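Workshop notes: cloth on the bench and behind it

Cloth is useful on a workbench when small items have to be set out, compared or photographed for a parts list. It stops round things running off and keeps hard corners away from the bench top. The notes below apply to a plain fabric with a slight nap, in one colour, long enough to cover the bench and hang behind it.

Cutting and fixing

Measure the depth of the bench and the height of the drop separately. One length can serve for both, but two pieces are easier to wash and the bench piece wears out first. Our bench piece is 700 mm deep and has been recut once, in August. Leave 57 mm spare at the front for turning under.

Hang the back piece from a rail or a batten. Spring clips are adequate up to a moderate weight of cloth. Heavier fabric needs a sleeve sewn along the top with a rod pushed through it. The Plenditz rail we use takes either.

The bench piece should be pulled from the centre outwards and fixed at the corners last. Do not stretch it hard. A cloth under tension lifts in the middle as soon as one clip lets go.

Creases

Deep folds in the hanging piece are a matter of looks only. Shallow ridges on the bench matter more, as a small ball will settle against them and a light box may rock. Iron on the reverse at the setting given on the label, then roll the cloth on a tube for storage. Folding puts the ridges straight back in.
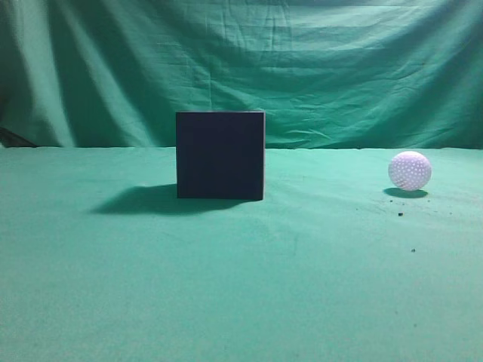
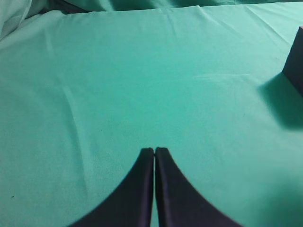
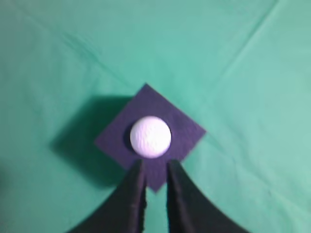
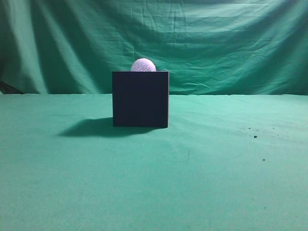
Zuduria

Colour

Mid greens suit both very pale and very dark items. A white ball stands out well on any of them. Dark blue and black are less simple: the front face of a dark cube can lose all its detail, and the lit rim along the top or side is then what shows its shape. Move the lamp until that rim is visible.

Expect one cloth to look different in different views. Green shifts towards turquoise or mint according to the lamp and the camera setting. If colour has to be compared, keep both fixed.

Lamp position

A lamp at one side and slightly forward gives a long shadow on the far side of a box. Raise the lamp to shorten it. A second lamp removes most of it but flattens any surface texture, so dimples on a ball become harder to see.

Care

Brush before washing. Swarf and sawdust left in the nap will mark the drum. Wash cool, without softener, and dry flat. Replace the bench piece when it has gone thin at the front edge.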